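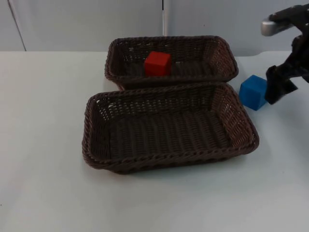
Thursday, February 20, 2025

Spent the morning at the Hultska open day. Walter Apaza ran the manipulation bench and took questions while the arm worked. The task is plain pick and place: one red cube, one blue cube, two wicker baskets. The policy was trained on 500 demonstrations, and Walter put the current evaluation at 683 successes out of 706 trials.

I asked about the misses. Most are grasps that close on the basket rim - the braid is thick and the weave confuses the depth estimate. 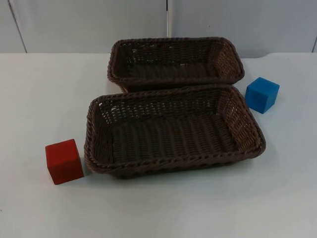
Start positions are changed by hand between trials, within limits set by a short script. Giuliana Taipe wrote it and is now adding basket rotation, with up to 8 angles per layout. She expects the success rate to drop at first. The next open day is in July.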